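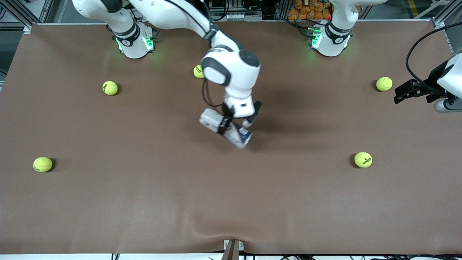
Tennis balls on the brown mat

I've run the games corner at our block party two years in a row now, and I'm finally getting the hang of it, so I thought I'd write down how I set up a can toss. It's cheap, and kids will play it all afternoon!

Start saving cans in September. I ask everyone on our street, and Liette MacPherson always shows up with a huge bag (she has a lot of cats). Soak them in hot soapy water to get the labels off, then scrub any glue that's left with a paste of baking soda and cooking oil. Rinse and let them dry overnight.

Next, the edges. Run a metal file slowly around the inside of each rim, wearing thick gloves, until a cotton ball slides past without snagging. If a can still feels nasty after that, toss it in the recycling.
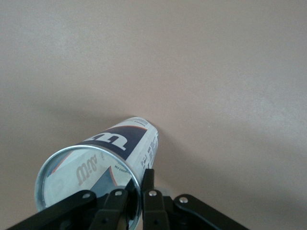
Paint comes after that. Two thin coats beat one thick one – I learned that the drippy way – and I leave 90 minutes between them. Go with bright colors if you're playing outside near dusk.

For the game itself, stack 6 cans in a pyramid on a sturdy table and put a strip of tape on the ground for the throwing line. Little kids get to stand closer. Everybody gets three throws, and a clean knockdown is worth 100 points. Hang an old blanket behind the table or you'll be crawling under the neighbor's hedge for balls, like I was last time.

Store the cans in a lidded bin with the gloves and tape.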